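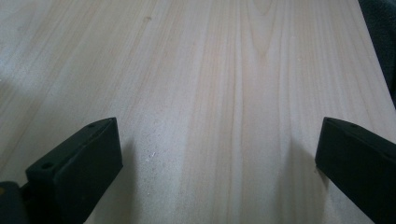
zavholm_shed
Oil or poly for a kitchen benchtop? Going round in circles, been sanding since April and the missus wants her kitchen back. Pale stuff, no finish on it yet, darker grain up the middle that I'd like to keep looking like that and not go orange. One tiny dark spot near it too, not fussed. Cost me $205 so dont want to stuff it up.

grubscrew40
Whats the timber? Looks a bit like poplar to me but hard to say. Wipe it down first mate, theres white specks on it still.

zavholm_shed
Seller said poplar. Yeah will vac it.

Tallowood
Water based poly, matte, three coats. Oil will yellow it, every time.

grubscrew40
Disagree. Hardwax oil with a bit of white in it stays pale. Poly near a sink chips and then your sanding the whole lot back.

Tallowood
Mine's had poly on it six years, no chips. Poplar's soft as butter, oil does nothing for dents.

grubscrew40
Neither does poly!! dents are dents

mel_in_ballina
What grit did you stop at? Past 180 oil wont soak in much.

zavholm_shed
100 then 240. Bugger.

mel_in_ballina
Quick go over with 150, by hand, with the grain. Then try both on an offcut, underside if you havent got one. Leave it overnight before you pick a colour

Tallowood
^ this. still poly tho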